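Open afternoon at the Hosterent workshop

There was still flour on her sleeve when we sat down, which she noticed before I did and brushed off with a laugh. She bakes for a living, you see, or did until she took over as manager of the robotics workshop at Hosterent, and she still makes the rolls for the open afternoon herself. This year that meant a very early start and, by her own telling, 200 rolls, all of them gone before three.

I had driven over from Tapley on a warm September afternoon, and I was far from the only one. The sign-in book by the door had reached its second page of the day when I wrote my name in it, and the parking lot had spilled over onto the grass.

"We used to get the families of people who work here, and that was it," she told me. "Now people come from Divetstead, they come from Driltby, they bring their grandparents. One gentleman asked if he could bring his dog. I said yes, as long as the dog signs in."

The building was a seed store once, and it keeps a faint sweet smell in the back rooms that she is very fond of. Hosterent moved in 4 years ago. The company teaches robot arms to do small jobs by hand-guiding them through the motions again and again, and the open afternoon is the one time each year when anybody can walk in and stand next to the tables while it happens.

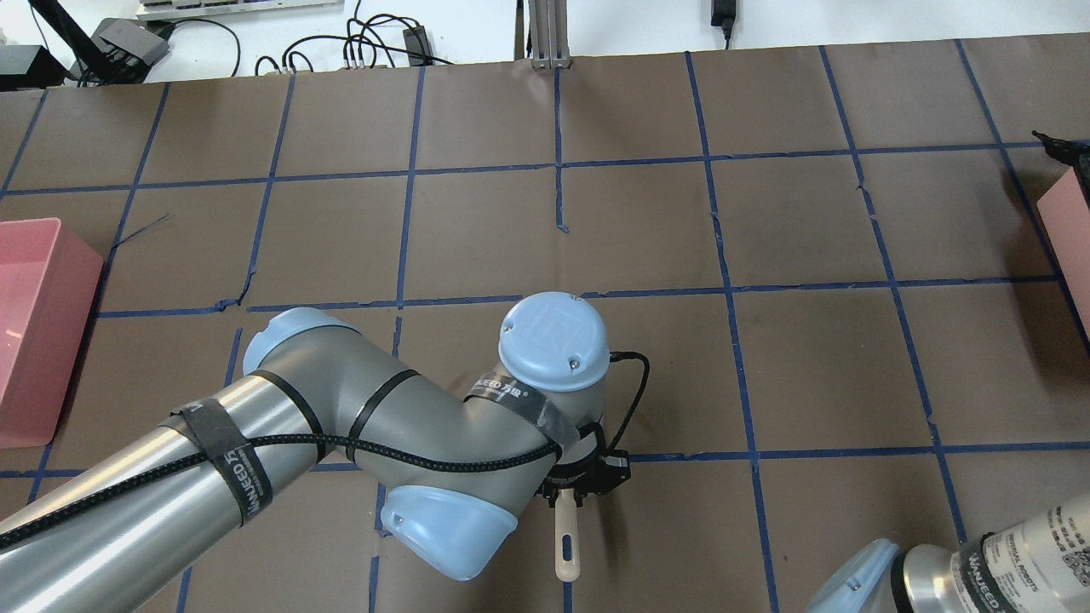 What she wanted to talk about first was patience. Visitors expect speed, she said, and the little ones especially come in hoping for something out of a movie, so she has learned to warn them at the door that they may be watching one arm think about one object for quite a while. Then they get up close and forget all about it. They look at the brown paper and the blue tape marked out in squares, and the pink bins at the sides, and they start asking very good questions. "A girl asked me who put the tape down, and was it hard to get it straight," she said. "Well, look at it! It's a bit wrinkly. I told her a person did that, with a roll of tape and a sore back, and she was so pleased. I think it made the whole place seem friendlier to her."

The arms keep a log of every attempt, good or bad, and a running total is chalked on a board in the hallway. It stood at 3,664 when I came in. Of those, 646 belonged to the past month, and she is a little proud of that, though she was quick to say that plenty of them were flops.

"I'm not shy about the flops," she said. "With bread, you learn more from the loaf that sank. I tell the new people that and they roll their eyes at me -- but they write it down."

I asked whether visitors ever worry about what the machines are for. She took her time with that one. Some do, she said, and she would sooner have them say so over a cup of coffee than carry it home. An older woman had spent most of an hour beside one of the tables that day, arms folded, and on her way out she asked if there was any part-time work going. "I gave her the form," the manager said. "I hope she sends it in."

By then the coffee urn was making its empty noise and somebody was calling for her from the hallway, where a small boy wanted to know if he could change the number on the board. She went to find him the chalk.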